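Limewash trial, north store wall - February

Carrying on from the Greltdale job. Same question as before: why the finish dusts off on some walls and holds on others when the mix is supposed to be the same.

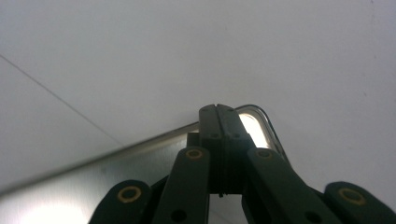 Putty is the Stenard, matured nine months according to the tub label. The last lot from Ngubane was younger and had more grit in it, so the two aren't a fair comparison and I have stopped trying to treat them as one. Old Ngubane results are on the loose sheets at the back of the red folder.

Mix for this round: one part putty to two of water by volume, sieved twice, left overnight, stirred again before use. Second bucket the same but with a little raw linseed oil beaten in while it was still thick. The oil bucket needs stirring every few minutes or it separates and you get yellow streaks.

Strips are numbered from the door end, 41 in total. Odd numbers plain, even numbers with oil. Strips 1 to 20 had the wall misted until it stopped drinking, the rest went on dry on purpose.

Notes while putting it on:

- Plain mix on damp wall went on well. Looks like dirty water at first, as it should.
- Plain on dry dragged badly. The brush left ridges and the edges were going white before I reached the bottom of the strip.
- Oil mix on dry was easier than I expected. Check whether it only looks better.
- The grass brush sheds. Use the old 6 inch block brush next time.

Store was at 9 degrees when I started and the heater was off. Humidity 53 per cent by the meter on the shelf, which reads differently from the one in the office. I don't know which to believe.

Rub test, black cloth, ten strokes, same hand. Damp plain strips left a faint mark on the cloth. Dry plain strips left a lot, and strip 27 came away to the plaster in one corner. Oil strips were cleaner in both halves but they feel slightly waxy and I doubt a further coat will take on them. The Rurkemik leaflet says not to use oil under later coats - worth reading again before we offer it to anyone for indoor work.

Strip 14 doesn't fit. Damp wall, oil mix, and it dusts as badly as the dry ones. There is an old filler patch somewhere near there. Tap along it and mark the edges in pencil.

Still to do:

- second coat on 1 to 10 only, thinner, wall misted again
- repeat the rub test after four weeks
- casein batch, small, enough for a few strips
- wash the sieve properly, the mesh is half blocked
- order more gloves, medium

Leftover plain mix is in the lidded bucket under the bench with water on top. Oil mix thrown away, it had gone stringy.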